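Mobile Robots in the Home, Unit 4: Setting Up and Looking After the Vulik Base
Course handout, Sullbridge evening program
Revised 11 October 2023

Bring this to the lab session and write on it. The margins are yours.

We spend this whole unit on one machine, the Vulik wheeled base with the Irow controller on top. Last unit was all theory about maps and path planning, and it's great stuff, but a planner can't help a robot whose wheels are full of hair or whose simulated twin has a doorway in the wrong place. Setup is where you get to know your machine, and I think it's the most fun part of the course!

1. Before you power on

Set the base on its stand so both drive wheels are off the table. Spin each one by hand. You're feeling for the same drag on the left and the right. If one side is stiff, pull the wheel cover (2 screws) and check for thread or hair around the axle.

Wipe the range sensor window with a dry cloth. Paper towels scratch it, and a scratched window gives you ghost walls that will drive you crazy for an entire afternoon.

Plug in the battery last. Below 27 percent the Irow controller will refuse to start a calibration run, so charge first and read ahead while you wait.

2. Wheel calibration

Put the base on the floor with its nose on the tape line. Run the straight-line routine and measure how far off the line it lands. Enter the offset, run it again, and keep going until two runs in a row agree. Then do the rotation routine the same way. Write both numbers on the card taped to the lid, along with your group number. The August groups skipped the card and had to redo everything after a battery swap.

3. Checking the simulated home

Now load the practice home, Raju, in the simulator. Your calibrated values go into the robot file, and then you place the base at the start pose, facing the open double doors. Drive it by hand before you let it plan anything. Go slowly through the doorway, stop on the light floor, and turn in place.

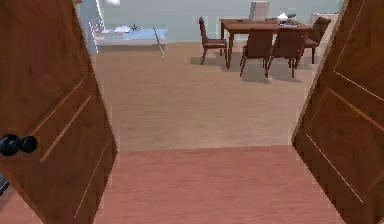
Look at what a low robot has to deal with in this room. The table is easy for us to spot, but at sensor height it's slender square legs, plus all the chair legs around it. The thin stick leaning on the corner of the blue-topped desk is my favorite hazard. Its tip is on the floor just in front of the desk corner, past where a planner would like the desk to end, and a coarse map can lose it completely. The doors matter too — they stand at an angle, so the opening your robot gets depends on how they were left.

4. Setting the safety margin

Start with the margin at 70 millimeters and send the base from the doorway to the open floor between the desk and the table. Watch the planned path. If it brushes the stick, raise the margin a little and try again. If the planner gives up at the doors, you've gone too far. Save the value that handles both and copy it to the real base.

5. After every session

Brush out the wheels, clean the sensor window, unplug the battery, and put the base back on its stand. Check the bumper by pressing each end and listening for the click. A bumper that clicks on one side only usually has a connector that has worked loose under the front cover — push it back in until it seats.

For next time: bring your saved margin, your card values, and one path that surprised you. Screenshots are welcome.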